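Paruvow Two-Arm Bench Cell
Equipment page / planning and budget notes

Stock item 483. Ships from Clanthorpe. Updated April.

Two arms, two five-finger hands, one controller, one software seat. For kitchens, food labs, packing rooms, training schools. Table not included, see below.

What you get in the base bundle
Left and right arm, with forearm covers fitted
Two hands, left and right (order spares seperately)
Controller and power supply
Wisance planning software, one seat, first year paid
Cable set, mounting plates, bolts
Emergency stop on a long lead

What you don't get
Table or bench
Overhead camera and bracket
Guarding, if your site needs it
Dishes, cups, test produce, anything else that goes on the table
Installation outside our delivery area

Price
Base bundle by quote only. Depends on mounting, reach option and which hands. Most buyers want one line for the budget form, so ask for the planning quote, good for 3 months, no deposit. Deposit is due at order, balance before it leaves Clanthorpe.

Plan for these as well. People forget them and then come back for a second approval:
Spare hand. Order at least one. Lead time on hands is longer than on arms.
Finger covers. Consumable. Food work goes through more of them than dry goods.
Second software seat, if the person planning layouts isn't the person running the cell.
Power drop at the bench. Get your electrician's number before you ask for ours.
Freight. Crated, heavy, needs a dock or a lift gate. Lift gate is extra.

Try it in simulation first
Every planning quote comes with a Wisance trial. Build your table, put your items on it, check the reach, then decide. Cheaper than moving bolts. Trial includes the tabletop layout, both arms, tableware and a few food items. You can bring in your own shapes, common file types all fine. Start with one pick over one dish and get that settled before you add more. Soft or rounded produce is worth testing early, finger placement matters more than it does with boxes. 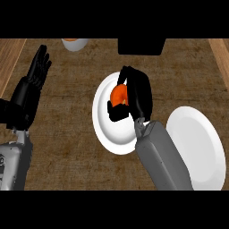 Can we buy one arm now and add the second one later?
You can, but order the two-arm controller at the start. The single-arm controller can't be upgraded, and swapping it later costs more than the difference today. Mounting plate should be the wide one too. Tell us on the quote form and we will price it in two stages.

Hands: which ones
Standard hand. Bare fingers, dry goods, cups, plates, light tools. Default.
Yazıcı hand. Fingertip sensing, for fruit and vegetables and anything that bruises. Costs more, takes longer to arrive. Can be mixed, one of each is fine, the controller doesn't care.
Not sure? Send a list of what you want picked up, with sizes and weights. A list is enough, no need to ship samples until we ask.

Table and floor
Use a solid top. No folding legs, no casters unless they lock hard. Leave room behind the arms for cables and for a person to get in with a wrench. Raised edges are OK but put them in the layout, elbows find them. If the surface is shiny and you're adding the camera, budget for a matte mat or better lights.

Service
Greasing and joint check every 4000 running hours. Parts kit is on the price list, labor is not. Do it yourself with the manual or book a visit. Visits book up in April so get in ahead of that.
Warranty on arms and controller. Hands covered too, finger covers and cables not covered.
Software renewal is yearly after the first. If you let it lapse the cell still runs saved jobs, you just can't make new ones.

Lead times
Arms and controller, 5 weeks from deposit
Standard hands, same
Yazıcı hands, ask, it moves around
Over 3 cells on one order, ask for a schedule, we ship in batches

Training
One day on your site or at Clanthorpe. Bring the person who'll run it, not only the person who signed for it. Covers start up, stops, teaching a pick, changing a hand, basic faults. Second day optional, mostly layout planning in Wisance.

Returns
Unopened crates, yes, less freight. Opened crates, call first. Hands that have touched food can't come back.

To get a quote
Send us:
Item number (483)
One arm or two
Hand type, left and right
Bench size and height
What you're picking up
Ship to address, dock or no dock
Date you need it by, and the date your budget closes if thats sooner

Quotes go out by next working day if the form is complete. Half filled forms go to the bottom of the pile, sorry.

Related: spare hands, finger covers, wide mounting plate, camera bracket, Wisance extra seat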